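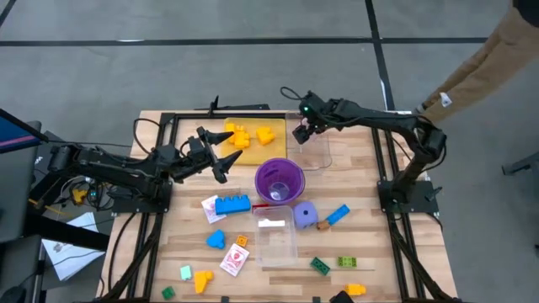

Home Forums Members Search Log in

Clear tubs or solid ones for toys and odds and ends?
Print | E-mail

hala_k
We moved in November and I still have the kids' stuff in boxes. Blocks, card games, craft bits, the lot. The cupboard is 71 cm deep with two shelves, so whatever I buy has to slide in and out without me emptying the whole thing. I was set on clear plastic but my sister reckons it looks messy and goes cloudy. Solid coloured ones cost the same at the shop near us. What do people use, and would you buy it again?

Re: Clear tubs or solid ones
TimoR
Clear, every time. My daughter is four and can't read a label, but she can find her animals if she can see them. We had solid ones first and she tipped out every tub to find one thing.
Don't go for the big 60 litre ones. They get filled to the top and then you can't lift them.

Re: Clear tubs or solid ones
Dirk Rothe
I'd say the opposite. Solid, with a lid and a label. If they can see everything they want everything, and it all ends up on the rug before tea. Ours pick one tub, play with it, and it goes back before the next one comes down. A picture taped on the front does the job for kids who can't read.
Clear plastic also goes brittle in a hot garage. I threw out two last summer because the corners had cracked. They might have been cheap ones, I don't remember the brand.

Re: Clear tubs or solid ones
ama.amissah
Hala, are yours going in the cupboard with the doors shut? If so I wouldn't worry about the look. Nobody sees it.
I like the open-top clear bins with a handle hole in the front. You put a finger through and pull, and if there's a bigger thing in there you can see the colour of it straight through the hole. They are useless for small pieces if you stack things on top though, and dust gets in. For card decks and puzzle pieces I use zip pouches inside the bin.

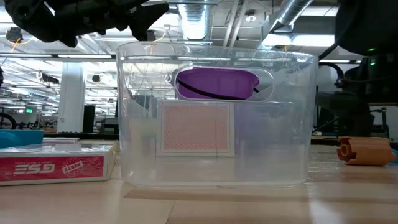
Re: Clear tubs or solid ones
Dirk Rothe
Handle holes are fine until there's Lego in it. Tip it forward and you're picking up bits for an hour.

Re: Clear tubs or solid ones
ama.amissah
I did say not for small pieces.

Re: Clear tubs or solid ones
jitendra_n
We have the Jestamer ones, 9 of them, bought over a few years. They changed the lid at some point and the new lids don't fit the old tubs, so buy all yours in one go.
On the cloudy question – don't put them in the dishwasher. Mine went milky at the bottom after a few washes. Warm water and a soft cloth, no scourer.
Measure the inside of the cupboard with the hinges in mind too. I lost a couple of centimetres to mine and had to take a tub back.

Re: Clear tubs or solid ones
hala_k
Thanks everyone. Doors will be shut, yes. I think I'll go clear for the big toys and solid with lids for the blocks and cards, because Dirk has a point about the rug. Will measure around the hinges tonight.
Does anyone know if Zollo still sell lids separately?

Re: Clear tubs or solid ones
TimoR
They did when I was in on Friday. Bottom shelf, near the coat hangers.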